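Search the community... Go

We use cookies to remember your sign-in. Accept | Settings

Mixed cups that won't nest: how do you store them?

Posted by Bukier, 2 Jun 2026

I have a drawer with 80 mm of internal height and a collection of odd cups, a mix of plastic and paper. Upright, most of them hit the underside of the counter. Nested, the different tapers either jam or leave a tall, unstable stack. Is there any drawback to storing them on their sides? Also, what is the correct way to separate two plastic cups that have locked together?

Medalano

Side storage works if the widest rim is smaller than your clear height. Measure the rim, not the base. Leave at least 6 mm for the drawer to close without scraping.

A tapered cup on its side rolls in an arc around its narrow end, so a row of them all facing the same way will drift together every time the drawer moves. Alternate the directions, rim next to base, and the row takes up less width as well. Before committing, tip the whole set out on a table with a cloth on it and sort by shape. 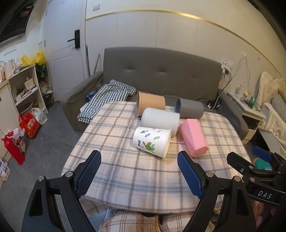 Faceted cups are the easy ones, as the flats stop them from rolling. Put one at each end of the row and the round ones stay between them. Paper cups should go in last, with nothing resting on them. Once the rim is out of round, a lid won't seat properly. Line the drawer with a ribbed mat, ribs running across the direction of travel.

For the jammed pair: cold water in the inner cup, stand the outer one in warm (not boiling) water for a minute, then twist and pull. Don't pry at the rim with a knife. Thin plastic cracks there first.

Son

Just get rid of the ones that don't match. I did that in December and haven't missed them.

Brevness

Agree with the alternating layout. One addition: make sure they are fully dry before they go in. On its side, a cup holds a little water behind the rim, and a closed drawer doesn't clear it. I leave mine upside down on a wire rack overnight. If your drawer is wide, a tension divider set 9 cm in from the side keeps a single row in place.

Contact | Terms | Back to top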